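Call for Participants: Working Group on Good Practice for Two-Armed Service Robots in Homes

Posted in February by Shona Yule, Standards Office, Midham

Midham invites applications from people who wish to take part in a working group on good practice for two-armed service robots used in private homes. The group will review and complete a draft code of practice, test its clauses in simulated rooms, and agree on the wording that goes out for public comment. Places are open to engineers, safety assessors, home care staff, occupational therapists, insurers, and members of the public who live with or expect to live with a robot of this kind.

No earlier experience of standards work is required. Applicants should be comfortable reading technical text closely and explaining, in plain terms, why a sentence would or would not work in practice.

Background

The draft code was prepared by Midham together with Fasora, which supplies the simulation software, and Hepburn, which reviewed the text for legal consistency. It covers the behavior of mobile robots with two arms while they move through rooms that were furnished for people. It does not cover factory cells, warehouse vehicles, or surgical equipment, and applicants whose interest lies mainly in those fields should look to other groups.

An earlier round of written comments brought in 323 responses. Many of them asked for the same thing: clearer rules on what a robot should do with its arms when it is not using them, and what it should do when the room is different from the room it was shown. Both subjects are now chapters of the draft and will take up much of the group's time.

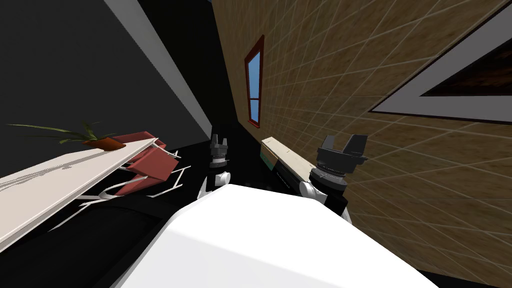
The chapter on arm posture sets out when a robot may travel with its arms away from the body, how far the grippers may reach past the base, and who is responsible for setting those limits. It is the chapter on which the drafting team is least settled. Some reviewers want a single folded position for all travel; others point out that a robot which has to fold and unfold at every doorway is slow and may be a hazard in itself. The group will be asked to judge arrangements such as both arms raised with the grippers pointing upward and forward, one gripper with its fingers splayed open and overlapping the end of a counter in the robot's own view, and to say whether the draft wording would permit them, forbid them, or leave the matter open. Where the wording leaves the matter open, participants will be expected to propose a better sentence.

A second chapter deals with furniture that is out of place. A chair tipped over beside a shelf is an ordinary event in a home, and the draft currently asks the robot to stop, report, and wait. Several home care organizations have told us that this is too strict for households where the resident cannot easily get up to help. Others consider it the only safe rule until more is known. The group will hear both positions and will work from simulated cases before it votes.

What participants will do

Participants will join one of 3 panels: posture and reach, changed rooms, or records and reporting. Each panel has a chair appointed by Midham and meets by video call, with joint meetings at the simulation suite in Cistholm. Between meetings, participants read assigned clauses, review simulation runs, and enter written remarks in the shared register.

The Fasora case library holds 2,016 simulated runs, of which 1,787 have been indexed by clause. Participants are not expected to go through the whole library. Each panel will receive a selection from its chair and may ask for further cases. Remarks should refer to the clause number and the run number so that the editors can trace them.

The records and reporting panel has a somewhat different task. It will decide what a robot must write down after a stop, how long that record is kept, who in the household may read it, and in what form. We would especially welcome applicants with a background in privacy, housing, or adult care for this panel – it is the smallest at present.

Who should apply

We are seeking a balanced group. No single company or institution may hold more than one voting place on any panel. Applicants employed by a robot maker or supplier are welcome and must say so on the form. Consultants should name the clients for whom they have done related work in a way that lets us judge any conflict of interest; the names will be kept private.

Applicants should be able to:

- attend panel meetings regularly and the joint meetings at Cistholm, in person or by video
- read and comment on draft text in English
- keep unpublished drafts and simulation files confidential
- accept a decision of the panel once it has been recorded, while retaining the right to have a dissent noted

Applicants who use assistive technology, or who need meeting papers in another format, should tell us when they apply. All simulation runs can be supplied with a written account of the robot's movements.

Terms

Participation is unpaid. Reasonable travel costs for joint meetings will be met by Midham under its usual travel rules, and participants who attend in a private capacity may claim an attendance allowance. Personal care or child care costs that arise from attendance may also be claimed with prior approval.

Participants serve as individuals and do not bind their employers. The copyright in the finished code rests with Midham. Names of participants will be printed in the published code unless a participant asks in writing to be left out.

Members may resign at any time by writing to their panel chair. A member who misses several meetings in a row without notice may be replaced.

How to apply

Please send a letter of no more than two pages stating which panel you prefer, what experience you would bring to it, and any interest you are required to declare. A short résumé should be attached. Applicants who have already commented on the draft need not repeat their comments but should mention that they were submitted.

Letters should be addressed to Shona Yule, Standards Office, Midham, and marked "Two-Armed Service Robots." Applications are acknowledged on receipt. Selected applicants will be invited to a short conversation with the panel chair before places are confirmed – this is also an opportunity to ask about workload and meeting times.

Applicants who are not offered a place may ask to be added to the list of corresponding reviewers. Reviewers on that list receive each full draft when it is released to the panels and may submit written remarks, but do not vote.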